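### 4.2 Gripper comparison on the tea service task

Two grippers, designated Yen and Orden, were compared on the same arm at the Kindville laboratory. Each was run for 60 trials under the Florkeck controller, with speed limits and camera settings held constant. A trial was scored as a success when the commanded object was grasped by its handle and set down on its saucer within 13 seconds.

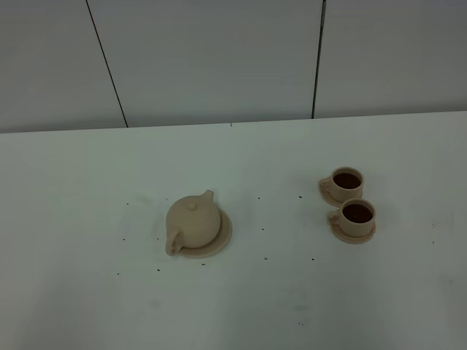
Handle grasps were the main source of difference between the two designs. Orden failed in 10 trials and Yen in almost twice as many, most often during the approach. The cup handles are small and lie just above the saucers, which leaves little clearance for a fingertip entering from the side. The teapot loop, which ends close to the tabletop, calls for a low approach as well -- a condition that favors a tapered finger.

Camera placement was treated as a separate factor. A module mounted on the gripper keeps a fixed relation to the fingers, but its cables must follow every wrist motion.

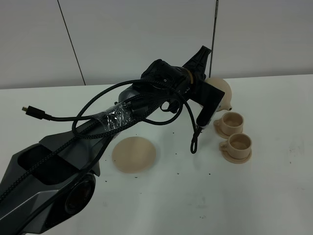 **Figure 2.** Arm over the tea set, with the camera module mounted on the gripper.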